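The Long Way to Nanddale

By mid-afternoon the paddock at Nanddale smells of hot brakes and fried onions, and most of the talk is about money. The circuit has hosted a round of the national touring car series for nine seasons. The current deal has one more race left in it, and the town would like to know what happens after that.

Nanddale is not a big place. It has one main street, two motels and a grain elevator you can see from every corner of the track. For 51 weeks of the year the circuit gets by on club days, driver training and the odd motorcycle meet. Then the touring cars come in June and every spare room in the county is taken, some of them at prices the owners would be embarrassed to repeat in front of their neighbors.

The race itself is a long one by the standards of the series. It runs 251 miles with two required fuel stops, and it tends to be decided late. The track is narrow through the back section and there are only two good places to pass, so teams build their whole day around being near the front after the second stop. Last season the lead changed four times in the final hour. The year before that, the leader pulled away at the start and was never seen again by the rest of the field, and people still complain about it.

Griser Racing has won here more than any other team. Its shop is a plain metal building behind a lumber yard in Urkness, a day's drive away, and it runs two cars on what its rivals believe is the smallest budget among the regular front-runners. The team doesn't discuss the budget. It does discuss tires, at length, to anyone who stands still near the truck.

Tires are the reason Griser does well at Nanddale. The surface is old and coarse, and it takes the edge off a new set in a few laps. Teams that set up for one fast lap on Saturday-style qualifying runs usually pay for it later. Griser sets its cars up soft at the rear, starts somewhere in the middle of the top ten and waits. Other teams have copied the approach with mixed results, partly because it asks a driver to sit in sixth place for an hour without doing anything silly.

Aebischer Motorsport goes at it differently. It has the newest cars in the series, a bigger engineering staff and a simulator that its drivers use most evenings in the week before a race. It has taken pole at Nanddale three years running and turned only one of those into a win. The team's view is that the gap comes down to pit work, and it spent the winter on that. The crew did 347 practice stops between the last race of one season and the first race of the next, on a painted box in the yard behind the shop, in gloves when it snowed.

The argument over the track's future has less to do with racing than with the surface. The series wants the back section repaved before it signs again. The drivers are split. Fresh asphalt would be faster and kinder to tires, and it would also wipe out the one thing that makes the place different from everywhere else on the schedule. The owners say they can pay for part of the work and have asked the county for the rest.

Spectators have their own list of wants, and most of it concerns parking, shade and bathrooms. The walk from the far lot is long, and on a hot day it feels longer.
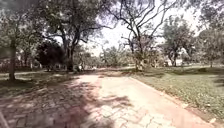
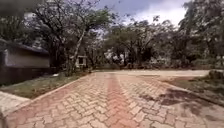

Wide paving, with room to walk side by side.

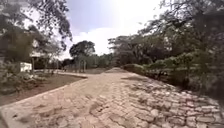
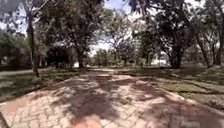 The county is due to take up the request before the end of the summer. Last year's event drew entries from 13 teams across the main race and the support class, and the circuit has used that in its case, along with a count of 237 temporary jobs over the race week. Opponents say most of those jobs last a few days and that the roads out of town need the money more. Both things can be true, and the people making the decision have heard each of them many times.

Griser has already booked its rooms for next June, at the motel nearest the elevator. Aebischer has held off, although it has asked the circuit for two days of private testing in the fall. If the back section is torn up by then, those days will go to another track. If it isn't, the team plans to run long stints on worn tires with a soft rear setup, starting at 8 in the morning while the surface is still cool.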